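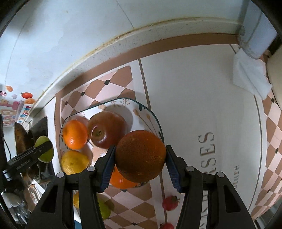 Figure 9. Orange above a glass bowl with a floral design.

Section 9. Cleaning and Storing Fruit Bowls and Glass Serving Dishes

This section applies to all glass dishes kept in the guest kitchens at Horgan House. Residents staying in Stisum Wing should also read Section 10, which covers the shared dishwasher.

9.1 Before first use

1. Remove all labels and packing paper. Soak any label that does not peel off cleanly in warm water.
2. Run a fingertip lightly along the rim. Do not use a dish that is chipped or cracked. Place it in the marked bin in Room 307.
3. Wash the dish by hand with mild soap and a soft cloth.
4. Rinse and dry fully before adding fruit.

NOTE: Dishes with a printed or painted design must be washed by hand. Dishwasher heat can dull the colors over time.

9.2 Filling the bowl

1. Set the bowl on a level surface, away from the stove and out of direct sun.
2. Wipe the fruit dry. Moisture held between pieces encourages mold.
3. Place heavier fruit, such as oranges and grapefruit, in first. Lower each piece by hand - do not drop it.
4. Stop when the fruit is level with the rim.

Keep bananas in a separate dish. They cause other fruit to ripen faster.

9.3 Weekly care

1. Empty the bowl and discard any fruit with soft spots.
2. Wash, rinse and dry as described in 9.1.
3. For cloudy marks left by hard water, wipe with a cloth dampened with white vinegar, then rinse again.

CAUTION: Do not pour boiling water into a cold glass dish. Sudden changes in temperature may cause the glass to break.

CAUTION: Do not use steel wool or scouring powder on any glass surface.

9.4 Storage

Stack no more than 2 dishes together, with a paper towel between them. Store them on the lower shelf only. During the June closing period, all dishes are to be returned to the pantry cabinet.

Report breakages to Ayman Yammine at the house office. Requests for replacement dishes should be sent in writing to Cormac Lynch.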